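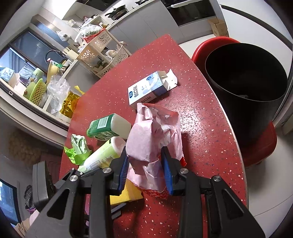
How often should you clear off the kitchen table? Every evening before the last cup of tea, even if all you manage is the trash and one armful of things carried back to where they live.

I know that sounds strict coming from me. Anybody who visited us in our first year in the Odera apartment will remember eating with their elbows tucked in, because the middle of the table belonged to the mail, the vitamins, somebody's gloves and whatever had come home from the store that week. I was raised in a house where the table was cleared three times a day, and I think I spent a good ten years rebelling against it without noticing. Well, I have come around, Mom. You may print this out and put it on your fridge.

The kitchen table is a landing strip, that's the trouble with it. You come in with your hands full and it is the first flat thing you meet. The bandages come out for a nicked finger and stay out, next to a sponge that was on its way to the sink, and then a plastic bag with nothing in it settles down beside them as if it had been invited. Ours is red with little white and dark flecks all over, and I love it dearly, but a speckled top hides crumbs like you wouldn't believe, so you really do have to get everything off before you can tell whether it's clean.

I do the bags first. They take up the most room for the least use, and once they're gone the whole job looks half as big. I used to save every single one (up to 100 of them at the worst point, stuffed into another bag on the back of the door, and I only know because I sat down on the floor one rainy afternoon and counted them). Now the clean ones get folded into a flat little square and go in a drawer, and when the drawer won't close I stop keeping them. The crumpled, sticky ones go straight in the trash. I pull the can right up to the table for this part, which saves me a silly amount of walking back and forth.

Next come the bottles and tubes. I stand them all up before I decide anything -- a bottle lying on its side always looks like garbage to me, and I have thrown out perfectly good hand cream that way. Caps get tightened, the nearly empty ones get turned upside down in a cup by the sink, and the rest go home. First aid things have their own shelf now, in an old Tranwood cookie tin that my friend Laurențiu Iordache gave us full of walnut cookies back in October. He baked them himself and they were gone in 2 days. The tin has lasted a lot better! If the bandage box is torn and won't stay shut, I just tip the bandages in loose and let the box go.

Then I wipe. Warm water and a drop of dish soap, and a dry towel right after, going around the curved edge with my thumb in the cloth, where the jam likes to hide. I did buy a fancy spray once from a little shop on the road to Nekmont, and it smelled of pine for a week and made the bread taste of pine too, so that was that.

I'm less faithful about the counters, I'll admit. The colander tends to live out, and so does the frying pan, and groceries will sit on the rack in their bags until I need what's inside them. I've decided I can live with it. If the table is clear there's a place to roll out dough, or write a letter, or sit across from somebody with a bowl of soup.

We had potato and leek last night, with too much pepper, and I left the bowls on the table until morning.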